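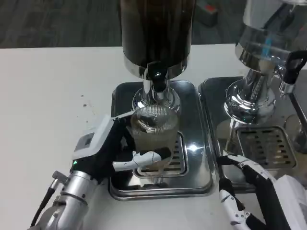

Figure 7.1 Two dispensers with drip trays. A ribbed glass stands under the spout on the left.

Chapter 7
Burial Registers and the Trouble with Them

Key terms: sexton's book, interment number, transcript, informant, removal, reinterment, cenotaph

After working through this chapter you should be able to tell an original burial register from a later copy, say who supplied each fact in an entry, and explain why a missing entry proves very little.

7.1 A book that looks better than it is

Most family historians trust burial registers more than they should. The reason is easy to see. A register has numbered lines, ruled columns and the same tidy hand for years on end. It looks like the work of someone who stood at the graveside with a pen. In many cemeteries that person did not exist. Slips of paper came in from the undertaker, sat in a drawer, and were copied into the book when the clerk had a free afternoon.

Take the old municipal cemetery at Flandthorpe. Its surviving register has 3295 numbered entries. A survey of the ground recorded 2732 names on stones. Beginners tend to read those two figures as a simple story: everyone is in the book, and some families could not afford a marker. That may be part of it. But the survey also found names on stones that are not in the register at all, and a stone can carry a name with no body under it. Neither total is a count of the people buried there, and you should be wary of any local history that treats either one as if it were.

The Flandthorpe register is a copy. The inside cover says so in small writing, which most users skip. The first book was "much damaged by damp" and was written out again by a clerk who did not sign his work. What he did with the lines he could not read is unknown. There are no blanks and no question marks in the whole volume. A damp-damaged book that yields a perfect copy ought to make you suspicious.

7.2 Who said so?

Every fact in a burial entry came from somebody. The date of burial usually came from the cemetery, and it is the strongest thing on the line. The grave number came from the same source and is nearly as good, provided the plot map in use then is the plot map you are holding now. Everything else was brought in from outside.

Age is the worst offender. The dead person did not give it. A son, a neighbor or a landlady gave it, often to an undertaker, who gave it to the clerk. At each step a number could be misheard or rounded. Look down any age column and you will find far too many people dying at 60, 70 and 80. An age of 61 looks more careful than an age of 60, but looking careful is a weak kind of evidence. It may only mean that the landlady was sure of herself.

Place of birth, where it is given, deserves the same doubt. "Born Wukau" in a burial entry might mean the town, the county around it, or the last place the family had lived before anybody now speaking was alive. Write down what the entry says. Do not improve it.

7.3 The Margaritis daybooks

Undertakers' records are sometimes offered as the cure for weak registers. The daybooks of the Margaritis firm, which handled many of the Flandthorpe burials, are fuller than the register and were written closer to the event. They give the size of the coffin, the number of carriages and the name of whoever was to be billed. That last item is often the most useful line on the page, as people who pay for funerals tend to be related to the deceased or to owe them something.

Still, a daybook is a business record. It was kept so that the firm would be paid. If a burial was ordered, then moved to another cemetery at the family's wish, the first order may stand in the book uncorrected. Kavinda Khondokar compared 15 of the firm's orders with the register for one February and could match all but four of them. Two of the four turned up in a churchyard outside town. The other two have not been found anywhere. She offers no explanation for them, and the case is better for it.

7.4 Searching online

The Esatari index is where most readers will meet these records for the first time. It is quick and it is free, and it should be used as a finding aid and nothing more. When it was checked for this edition in July 2026, it listed the Flandthorpe register as "original," which we have already seen it is not. It also drops the remarks column. That column is where the clerk noted removals, so a person who was dug up and taken elsewhere appears in the index as resting quietly in the first grave.

The search box adds problems of its own. It will offer you the nearest name when it cannot find the right one, and a hopeful researcher will take it. Roughly one family tree in every batch handed in for this course has an ancestor acquired that way.

Before you go on to Section 7.5, find one burial entry for a person you have already researched. Copy the whole line, including the remarks. Next to each fact, write the name or role of the person most likely to have supplied it. Where you cannot say, write "not known" and leave it there.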